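Setting up the block-pushing task

Ninura Robotics Club – member guides
Written by Caroline Odera

This guide covers the block-pushing station from power-up to your first recorded run. You should have done the arm safety sign-off before you start. If you haven't, do that first and come back.

The task is simple to describe. The arm carries a straight rod and moves it over the board. It can't pick anything up. All it can do is push, so every block has to be slid to where you want it. We use it for the pushing challenge in August and for members who are learning to drive the arm for the first time.

What you need

The arm, with the rod tool
The wooden board
The coloured shape blocks
The game controller (top shelf, labelled Zinlow)
The lab laptop with Fornidov installed
Double-sided tape
A steel ruler

Step 1: Fix the board

Wipe the blue table and the underside of the board. Put a strip of double-sided tape under each corner and press the board down in front of the arm, with the grain running left to right. Leave some table showing on every side. If the board slides at all when you lean on it with one hand, lift it and put new tape on.

Do not screw through the board. We've already lost one that way.

Step 2: Fit the rod

Slide the rod up into the black collar at the end of the wrist. Measure from the bottom of the collar to the tip. It should be 108 mm. Close the lever until it is firm, then try to twist the rod by hand. If it turns, open the lever, check that the rod is straight and close it again.

A rod that is a few millimetres too long will scrape the board when the arm moves to the far side. You'll hear it before you see it. Stop and refit.

Step 3: Set the height

Open Fornidov and load the project called Carrasco. It has the workspace limits saved, so the arm will stay over the board even if you hold the stick right over.

Jog the arm down slowly until a sheet of paper just slides under the tip. Press Save Floor. Move to each corner of the board and try the paper again. If it catches at one corner, raise the floor half a millimetre and go round again. The board isn't perfectly flat and you need to set the height for the highest spot.

Step 4: Lay out the blocks

For practice, tip the blocks onto the board and spread them out by hand. Stand them all on a flat face. For challenge runs, use the layout card for that round and check it with the ruler.

Keep your hands off the board once the arm is live. If a block falls over, pause the arm, fix the block, step back and then resume.

Step 5: Try some pushes

Start with the blue cube. Its sides are flat, so you can feel out how the rod behaves. Push at the middle of a side and it should go fairly straight. Push near a corner and it turns. Most new drivers push off-centre without noticing, and then chase the cube in a circle.

Move on to the cylinders once you can keep the cube on a line. These roll off the side of the rod if you aren't lined up, and they need lots of small corrections. The stars are different again. The rod can sit between two points, which gives you good control as long as you don't go too fast.

To change direction, back the rod away first, go around the block and come in from the new side. Don't drag the rod along the block to get there.

Step 6: Break up a group

This is the part of the challenge that takes the longest. Blocks that are touching move together, so pushing on one usually shifts its neighbours too. Work from the outside. Pick a block with a clear path away from the rest, get the rod to the side of it and nudge it out with short pushes.

Step 7: Record a run

Press Record, wait 3 seconds with the arm still, then drive. Press Stop before you move the arm back to its rest position. Name the run with your initials and the round number.

Runs where someone touched the board while recording have to be thrown out. Last year we recorded 3,699 pushes and could keep 3,042 of them. Most of the ones we lost were hands – somebody straightening a block without pausing.

For the colour sort, bring the two blocks of each colour together. With a start like this one, it's worth deciding what to do with the red and green group before you spend time on the cube.

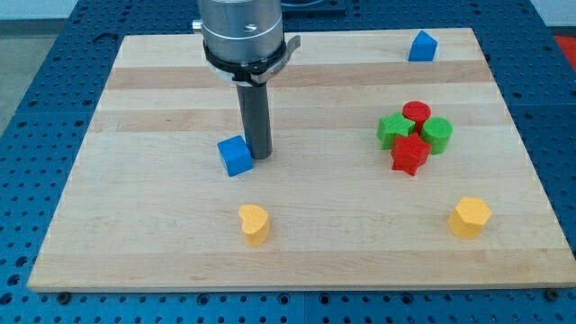 Packing up

Send the arm to rest before you reach over the board. Take the rod out and put it back in the drawer. The blocks go in their tub and the controller goes on charge. Leave the board taped down if another group is booked in after you.

Copy your runs to the club drive before you shut the laptop. Anything left on the desktop gets deleted at the end of term.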